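Grasel Two-Part Floor Coating, Dark Green Gloss

Home > Workshop and Trade > Floor Coatings > Epoxy

6 reviews | Write a review

Pack makes 4 litres when mixed. Price $3,951 per pallet, pickup from our Rolville store. Single packs priced at the counter.

We've stocked a lot of floor paints that were meant to last forever, so take the label with a grain of salt. Grasel says "showroom finish in a weekend". Maybe, if your slab is already clean, flat and dry. Most garage slabs in Rolville are none of those. Plan on grinding it first and filling the cracks, and count that as a separate weekend.

What we'll say for it: the colour is even, the two parts mix without lumps, and it doesn't stink as badly as the older Fakdale product it replaced. The label also claims it is "virtually stain proof". We left brake fluid on a test patch overnight and it marked. Engine oil wiped off fine.

Coverage
The tin says one pack does 50 square metres. We don't believe it. On bare concrete the first coat soaks in and you'll get a good deal less. Buy for two coats and bring back what you haven't opened.

Gloss or satin?
Gloss looks great in the brochure. It also shows every low spot, every roller mark and every light fitting you own. If your slab has a bit of a wave in it, get the satin – same price, far more forgiving. Both are slippery when wet unless you broadcast the grit into the second coat. The grit is sold separately, which we think is a bit cheeky.

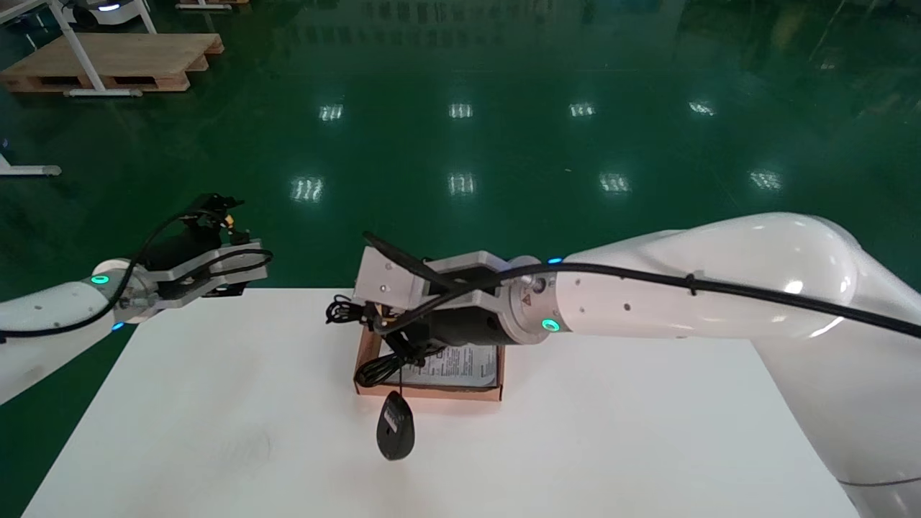
Floors and Surfaces Team, Rolville Trade Store
Dark green gloss epoxy under rows of ceiling lights. If those bright streaks would bother you, go satin.

Colours
Dark green, mid grey, sandstone. Hà blue is special order and not returnable once tinted.

Before you buy
Tape a square of plastic to the slab and leave it overnight. Moisture under it in the morning means the coating will probably lift, whatever the brochure reckons. Don't apply under 10 degrees. Keep cars off for a week. The "drive on in 24 hours" line is optimistic, and hot tyres are what peel these floors.

Warranty
Covers the product only. It does not cover labour, grinding, or a slab that was damp to begin with – read it before you pay.

Related: Grasel Crack Filler | Anti-slip Grit | Spiked Shoes (pair) | Long Handle Roller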